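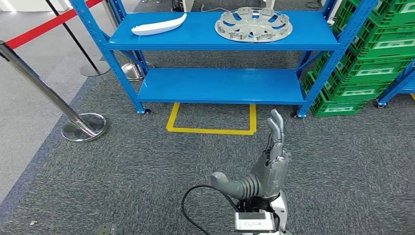
**Funmilayo Odukoya** replied:

Oh, I love a fault like this one! Please don't change anything else yet. If it stopped on the reach and then carried on by itself after the reset, you have two problems, and I'd worry about the second one first. A stop is annoying. A robot that finishes an old move when you clear the fault can break somebody's wrist. What exactly did you press, and in what order?

---

**shelfrat** (thread starter)

Ok, the full order, as best I can remember it:

1. Pick cycle running on the Trirari controller, reaching for the round gray part on the upper shelf.
2. Arm stops partway. Screen says fault 206, "hand link lost."
3. I hit the e-stop, walk over, and reach in to move the part back toward the middle of the shelf.
4. My coworker sees me straighten up, thinks I'm clear, releases the e-stop and clears the fault.
5. The arm completes the reach. Not fast, but with zero warning, and my sleeve was right there.

No injury. It brushed my cuff and that's all. We have shut the cell down for reach tests until we understand it. I have to say though, in nine months this thing has been such a joy to work with – it does the long white part so nicely, sliding under the curved end – and I really want to get it back.

---

**mottled_owl**

206 on a Trirari is nearly always the cable. You've got a thin one coming out by the wrist and making a big loop before it heads back down the arm. Every time the wrist rolls, that loop gets tugged. Swap it, shorten the loop, clip it to the forearm, and I bet the fault goes away. I've had three hands on three different arms and every single one ate its cable at the same spot.

---

**Funmilayo Odukoya**

Agreed that the cable is a suspect, but clipping it down doesn't make step 5 safe. Links drop for all kinds of reasons. What the arm does when the link comes *back* is the thing I would fix before anyone goes near that rack again.

---

**mottled_owl**

Sure, but if the link never drops you never get there. Fix the cause! I've seen people spend a month rewriting their restart logic when a two-dollar clip would have done it.

---

**Funmilayo Odukoya**

And I've seen the clip come off. 🙂

---

**dridanero_dan**

Jumping in because we had this on our Dridanero cell and it was such a fun one to chase. The controller sends targets at 100 Hz. If the hand goes quiet for 700 ms you get the fault and the planner stops. But the planner *stopping* and the planner *forgetting* are two separate settings. Ours was set to hold the last target in the queue so that short dropouts wouldn't ruin a cycle. Very handy in the middle of the night, very bad with a person leaning in.

Look for something like `hold_goal_on_fault` in your config. If it's true, there's your step 5.

Also, how is the floor tape used? Is it a keep-out line or a parking mark for the rack?

---

**shelfrat**

Dan, you beauty. It's set to true! I had no idea that line existed. It came with the starter config.

The tape is only for where the rack goes. It's on casters, so we roll it back to the tape when it gets bumped. It was never meant as a people line, which I now see is kind of a problem, because everyone treats it like one.

mottled_owl, I went over the cable too. No cuts that I can find. I can get the fault to come back by wiggling the connector by hand with the power on and the arm parked, though not every time. So you may both be right.

I also tried the other setup, with the two-finger gripper, same rack, same controller. Different cable, different connector.
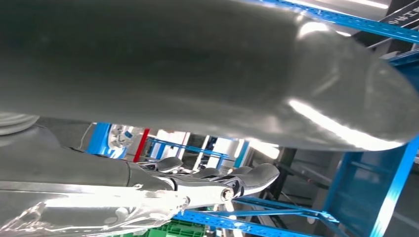
*Last edited by shelfrat, 4:40 p.m. Reason: added the gripper test*

The gripper gave me no 206 at all over a whole afternoon of cycles. Then I pulled its connector on purpose, from well outside the reach, with the shelf empty and my coworker on the e-stop. Fault came up. Reset it, cleared it, plugged in again, and off it went to finish the old move. So the dropout belongs to the hand, and the restart belongs to the controller. I was so pleased to see those two come apart cleanly that I did a little dance.

---

**Funmilayo Odukoya**

Beautiful test! That's how to do it. Now turn the hold off, pull the connector again, and tell us if it stays put. Do it several times, and at different points in the reach, not only at the start.

---

**etim_r**

Etim here, I look after a couple of cells at Skandley. Two smaller things. First, I'd move that loose clear plastic by the wrist housing before the next run. It's exactly the sort of thing that gets pulled into a joint. Second, your slotted blue uprights and beams are close to the gripper there. If a restart goes wrong in that spot, you hit steel and maybe roll the rack into something. I would do the tests with more space around the arm.

---

**mottled_owl**

I'll give you all the restart thing. Still say replace the connector. A setting won't stop it from dropping parts.

One question for Funmilayo: are you saying nobody should ever resume after a fault? We'd never get anything done.

---

**Funmilayo Odukoya**

No, resume is fine! Just make it a separate button. Releasing the e-stop should do nothing. Clearing the fault should do nothing. Then one person, who can see the whole rack and everyone near it, presses start. And the person who reached in is the one who says it's clear.

---

**shelfrat**

Hold is off. I pulled the connector early in the reach, halfway, and right at the shelf. It stayed put each time and asked for a new target. Etim, plastic's gone and the arm has more room.

New connector for the hand is on order and should be here in November. Until then we're running the gripper only. We're still arguing about where to put the start button, so if anyone has one mounted on a post and likes it, I'd love to hear how high you set it.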